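*Notes for the Moltcombe evening, 13/05/2024. Speak slowly, Bukola. Water is under the lectern.*

**Opening**

Good evening, everybody, and thank you for coming out to hear a talk about old recipe books – I know there were other things you could have done with a warm night! My name is Bukola Akande and I have been reading other people's kitchen notebooks for longer than I care to say.

(Wait for latecomers. Wave at the back row.)

**The Muladmont book**

- Started in 1832 by a farmer's wife who never wrote her own name in it, though she wrote her neighbors' names all over the place.
- 36 recipes, and then a long stretch of remedies for horses.
- Read out the seed cake. Read ALL of it, including "bake until it is right."

People laugh at that line, and I do too, but I'd like us to stay with it a minute. She knew her oven, and whoever she was writing for had probably stood next to her and watched. The book was a nudge to the memory. My own grandmother's notes are just the same – one of her soups is only a shopping list and the word "patience."

**Baking the seed cake**

I tried it three times. The first was a brick. For the second I halved the caraway, which was cowardly of me, and for the third I put it all back and used the lower shelf for around an hour. Tell the story about the butter here if they seem lively, otherwise skip it.

**Where we keep these things now**

(Slides. Take a breath.)

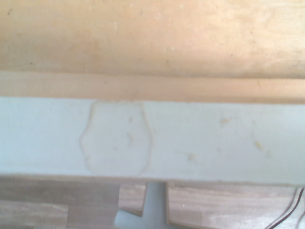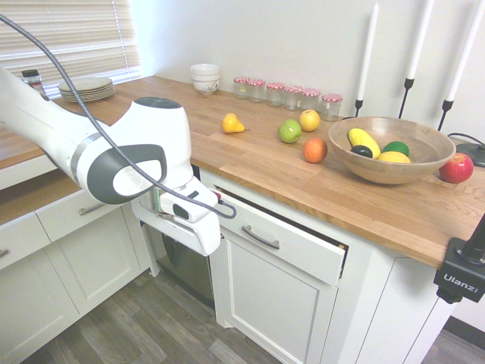
So, ask yourselves where the recipes in your house live. In Bowen I met a family who had theirs written inside the lid of a flour bin, and they had moved that bin across the country 2 times. In Trelano it was a bundle of envelopes tied with a bootlace, and they let me borrow it over a whole August, bless them.

If you have something like that, copy it out before you tidy it. Leave the spelling alone. Leave the stains alone too, and write down who taught you the dish, even if you only know a first name.

**Questions**

- Someone will ask about suet. Answer kindly and keep it short.
- Pass the cake around, the nut-free plate goes to the left.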